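Handout 6: Dishes and the sink area
Gritton course, kitchen basics, unit 2

Read before the practical. Bring it with you, there are no spare copies this time.

Main idea from last week: dirty things on one side, sink, clean things on the other. Decide which side is which BEFORE the tap goes on. Then stack.

Stacking
- wide and shallow at the bottom, deep on top
- handles turned in, away from the front edge
- wooden utensils come out before the pan goes in the water. Wood doesn't soak.
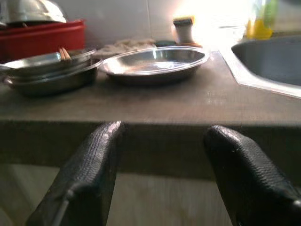 Fig. 1. Pan on a deeper pot, wooden utensils still in the pan. Oval dish by itself.

Long handles are the ones that get caught by a sleeve. Same goes for spoons left in a bowl.

Stainless steel. Marks are usually water spots (minerals, dry with a cloth) or a film (grease or soap, wash again). Tilt the bowl toward the light and look at the bottom first, then up teh wall. 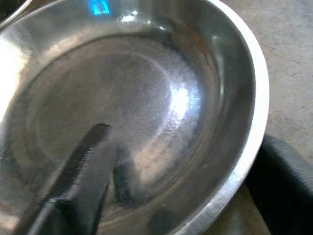
Fig. 2. Inside of a large bowl. Faint spots, hazy film on part of the bottom.

No steel wool on polished surfaces. Soft side of the sponge, then rinse, then dry right away. Air drying is how you get spots.

Order of washing: bowls, plates, spoons and chopsticks, pots last. Chopsticks in a bundle, rub between the palms, check the tips. 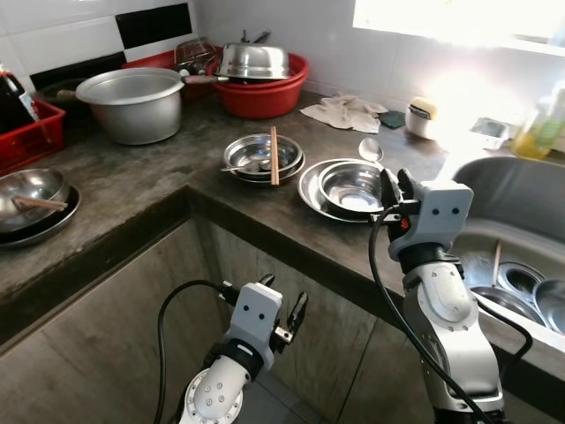

Fig. 3. Bowls, chopsticks and spoon together, big plate and deep bowl to the right.

Try sorting Fig. 3 on paper, what goes in first? We'll compare in class.

Sink edge: soap, sponge and pads within reach but out of the water. Sponge squeezed out and stood up to dry. Cloth gets hung, not left bunched on the counter. Fig. 4 is for the dicussion at the end.
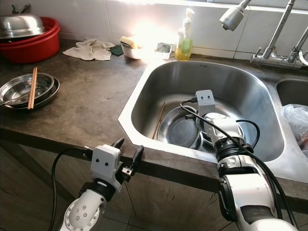

Page last changed: November 5, 2024

For next time: list everything kept behind your own sink, and how often each thing gets replaced. Half a page is plenty.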